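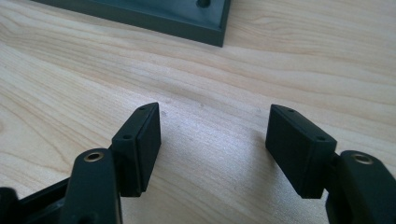
# Looking after the hand-held gripper: notes for the June maintenance talk

Speaker: Luzius Camenzind. Twelve minutes, then questions. Leave the opening slide up through section 1.

## 1. What wears

- Start with the fingers. Two arms, a pad on each, pads facing one another. Everything the operator feels through the handle comes from how these sit.
- Point out the brass inserts near the top of each arm. Black moulded plastic around them. The plastic gives way long before the brass does.
- Point out the two screw holes in the top of each pad. People overtighten here. Say it twice.
- The unit in our shop is the Pandier, second build. The first build had glued pads and is no longer supported. If anyone still has one, see me afterwards.

Wear shows up in this order on our units: pad faces, pad screws, arm pivots, then the linkage behind. We have never had a linkage fail on a unit whose pivots were in good order.

## 2. Service interval

Pads are checked every 3,000 open-and-close cycles. The counter is in the Linico logging software, second tab. It does not reset by itself after a pad change. Reset it by hand and write the old value on the service card.

Worst case so far: unit 113, which ran more than 129 hours between checks. Both pads had crept outwards at the far end. The operator had been correcting for it with the wrist and had not noticed. (Pause. Ask who has seen this.)

## 3. Changing the pads

Go slowly, the people at the back will be writing.

1. Power off and unplug the handle. Let the fingers open fully.
2. Lay the gripper on a flat bench with the pads clear of any tray or fixture.
3. Take out both screws from the left pad. Keep them in order, front and rear.
4. Wipe the seat with a dry cloth. No solvent on the moulded parts.
5. Fit the new pad and start both screws by hand before using the driver.
6. Tighten a little at a time, front, rear, front, rear. Stop when the head seats.
7. Do the same on the right.

Change pads in pairs. A new pad facing a worn one closes on a slant, and the slant gets worse.

## 4. Checking the inserts

Hold the arm still and rock it lightly at the pivot. There should be no click. Look at the edge of the insert under a bench lamp. It should sit flush with the plastic. If it stands proud on one side, the arm is scrap. Do not press it back in. Taheri tried this last winter with a soldering iron and the pivot wandered within a shift.

Spare arms come from Wemeo, left and right supplied separately. Check the bag label before opening.

## 5. Closing test

- Close on the plain gauge block, not on a workpiece.
- Look for light between pad and block along the full length.
- Open fully and close again, slowly. The two arms should start moving together.
- Record the open and closed readings on the card.

If the readings have shifted from the last entry, repeat the zero routine before the unit goes back out. If they shift again afterwards, return to section 4.

## Likely questions

**Can the pads be turned round to even out the wear?** No. The bevel is on the front edge only.

**Thread lock?** The removable grade, one small drop, screws only. Keep it off the pad face.

**Grease on the pivots?** None. It picks up dust from the bench.

Service cards are on the table by the door.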